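Comparing Two Grippers in a Simulated Kitchen – Project Report

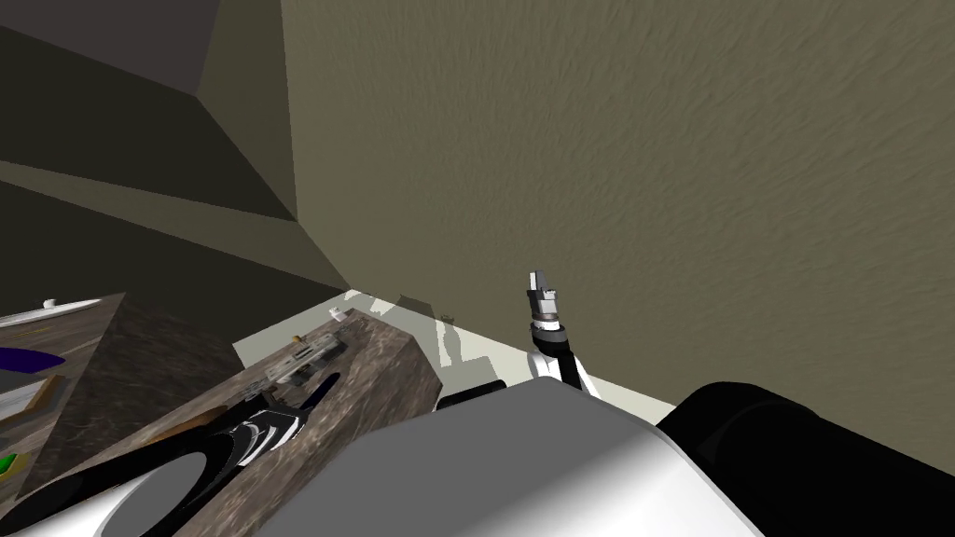
Our project set out to find which of two gripper models, the Clolari or the Mevow, would serve a two-armed robot better for picking up small kitchen items, and I have to say we grew very fond of both along the way. All the trials ran in simulation, with the robot working at a brown marble counter, and we soon learned that the small tan and beige things lying flat on top were far harder to pick up than anything tall. We ran 400 attempts per gripper, each with a limit of 30 seconds.

The Mevow managed 118 more good grasps than the Clolari, mostly on thin items – a bigger gap than any of us had guessed back in April. We kept the Holik controller at its default settings throughout. Next term we would love to repeat everything with the Heiskanen wrist camera switched on.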